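주방 조리대를 비우지 않기로 했다
살림 에세이

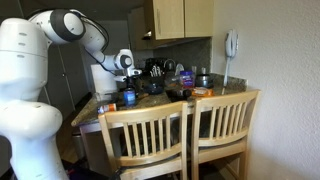
키친타월은 늘 손 닿는 자리에. 물건이 빼곡한 화강암 조리대.

고백부터 하자면 나는 정리 책을 정말 많이 읽었다. 빌려 읽고, 사서 읽고, 선물로 받아서 읽고(이건 좀 의미심장했다), 서점에 서서도 읽었다. 그런데 책마다 첫 장에 거의 똑같은 사진이 나온다. 텅 빈 조리대. 레몬 세 알이 담긴 그릇 하나. 끝. 아니, 이 집 사람들은 기름을 어디서 꺼내 쓰는 걸까? 소금은? 아침마다 커피 내릴 때 찬장 문을 몇 번이나 여닫는 걸까?

나도 해 봤다. 작년 June, 아니 그러니까 6월에 이사하고 나서 큰맘 먹고 조리대 위를 싹 치웠다. 간장도 식초도 전부 서랍으로 들어갔고 도마는 싱크대 밑에 세워 뒀다. 첫날은 진짜 황홀했다. 불을 켤 때마다 혼자 감탄했다니까요. 둘째 날까지도 괜찮았다. 셋째 날 저녁, 달걀을 부치다가 기름병을 찾느라 허리를 굽히고 서랍을 뒤지는 사이에 마늘이 새까맣게 탔다. 그날 밤 기름병이 다시 올라왔다. 다음 날은 소금, 그다음은 뒤집개. 일주일쯤 지나니 이사 오기 전 주방이 그대로 돌아와 있었다.

그때부터 궁금해졌다. 조리대 위에 자꾸 뭔가가 올라오는 게 그렇게 나쁜 일인가?

물어볼 사람으로 제일 먼저 떠오른 게 Zhuoran Zheng 씨였다. 작은 식당 '온다흐(Ondach)' 주방에서 오래 일하다가 지금은 남의 집 주방을 손봐 주는 일을 한다. 전화를 걸었더니 인사도 하기 전에 "지금 조리대에 뭐 나와 있어요?" 하고 묻는다. 줄줄이 읊었더니 한참 웃더라. 그러고는 이런 얘기를 해 줬다.

"식당 주방은 다 나와 있어요. 보기 좋으라고 있는 데가 아니니까요. 대신 자리가 정해져 있죠. 눈 감고 손을 뻗어도 소금이 잡혀야 해요. 집에서는 자리를 안 정하고 그냥 올려 두니까 어지러운 거예요."

자리! 그 말을 듣고 우리 집 조리대를 다시 봤다. 참기름은 매번 다른 곳에 있었다. 어제는 전기포트 뒤, 오늘은 창틀. 영수증 뭉치가 있고, 언제 샀는지 모를 건전지도 있고, 택배 상자를 뜯고 놔둔 커터 칼도 있었다. 요리와 상관없는 것들이 은근히 제일 넓은 땅을 차지하고 있었던 것이다. 억울하게 쫓겨났던 건 기름병인데 말이다.

Zheng 씨가 권한 방법은 좀 유별나다. 조리대 위의 물건을 전부 적고, 하루 동안 손이 갈 때마다 옆에 줄을 하나씩 긋는다. 나는 이왕 하는 김에 한 달을 했다. 냉장고 문에 종이를 붙여 놓고 펜을 매달아 두었는데, 나중에는 식구들까지 재미가 들려서 물 한 컵 마시고도 줄을 그었다(컵은 목록에 없었는데도!). 한 달 뒤에 세어 보니 줄이 모두 1,000개였다. 딱 떨어지는 숫자라 나도 두 번 셌다.

1등은 키친타월이었다. 216번. 나는 당연히 소금이나 커피일 줄 알았는데, 소금은 164번으로 그 뒤였다. 그럴 만도 하다. 손 닦고, 채소 물기 빼고, 튄 기름 훔치고, 고기 핏물 받치고, 급할 땐 접시로도 쓴다. 이렇게 부려 먹으면서 나는 그걸 오랫동안 싱크대 문 안쪽 걸이에 숨겨 뒀다. 젖은 손으로 문을 열고, 문에 물이 뚝뚝 떨어지고, 그걸 닦느라 한 장을 더 쓰고. 지금 생각하면 참 부지런한 바보짓이었다.

꼴찌는 뭐였느냐. 빵칼꽂이와 절구가 나란히 두 번씩이었다. 절구는 사실 예뻐서 꺼내 둔 거라 좀 찔렸다. 세르날라우(Sernalau)에 여행 갔다가 무거운 걸 낑낑대며 들고 온 물건이라 차마 찬장에 못 넣고 있었는데, 이참에 책장으로 보냈다. 지금은 책이 쓰러지지 않게 받치고 있고, 솔직한 마음으로는 주방에 있을 때보다 훨씬 행복해 보인다.

결과를 들고 다시 Zheng 씨를 만났다. 종이를 한참 들여다보더니 펜으로 선을 세 개 죽죽 긋는다. 불 옆, 물 옆, 그리고 나머지. 기름과 소금과 뒤집개는 불 옆으로. 키친타월과 행주, 칼은 물 옆으로. 커피 도구는 아침에만 쓰니 제일 끝으로 가도 된다고 했다. 영수증은요? 하고 물었더니 그건 주방 물건이 아니란다. 네, 그렇죠.

한 가지 의견이 갈린 데가 있다. 쟁반이다. Zheng 씨는 양념을 쟁반 하나에 모아 두라고 했다. 들어서 옮기면 닦기 쉽다는 것. 나는 롱(Long)이라는 동네 그릇 가게에서 길쭉한 에나멜 쟁반을 사서 2주쯤 써 봤는데, 쟁반이 있으니 빈자리가 보이고, 빈자리가 보이니 뭘 자꾸 채우게 된다. 안 쓰던 후추갈이가 올라오고, 어디서 받은 트러플 소금이 올라오고. 결국 쟁반은 화분 받침이 되었다. 그래도 쟁반이 잘 맞는 집도 있을 테니 말리지는 않겠다.

닦는 얘기도 해야겠다. 물건을 꺼내 놓고 살면 닦기 귀찮다는 말, 맞다. 먼지에 기름이 섞여 끈적해지는 그 느낌은 나도 싫다. 나는 저녁 설거지를 마치고 물 옆부터 시작해 한 구역만 닦는다. 오늘은 물, 내일은 불, 모레는 나머지. 병 바닥은 물건을 들었을 때 같이 훔친다. 돌 상판이라면 식초나 레몬즙은 피하고 미지근한 물에 주방 세제를 아주 조금 풀어 쓰는 게 무난하다. 얼룩무늬가 있는 상판은 부스러기가 잘 안 보여서 (장점이자 단점!) 손바닥으로 한번 쓸어 보는 편이 빠르다.

그렇게 몇 달을 살고 보니 우리 집 조리대는 여전히 사진발이 안 받는다. 얼마 전엔 레드포트(Ledport)에 사는 언니가 놀러 와서 주방을 쓱 보더니 "너 정리했다며?" 했다. 했다니까! 언니는 못 믿겠다는 얼굴로 라면을 끓이기 시작했는데, 가위를 한 번에 찾고, 달걀 깬 손을 한 번에 닦고, 젓가락도 내게 묻지 않고 꺼냈다. 그러더니 국물을 마시면서 자기 집 냉장고에도 종이를 붙여 봐야겠다고 했다. 펜은 꼭 매달아 두라고 일러 줬다. 안 그러면 사흘 만에 없어진다.

요즘은 냉장고 안쪽에도 같은 방법을 써 볼까 고민 중이다. 문짝 두 번째 칸에 있는 겨자 세 병이 벌써부터 나를 피하는 눈치다.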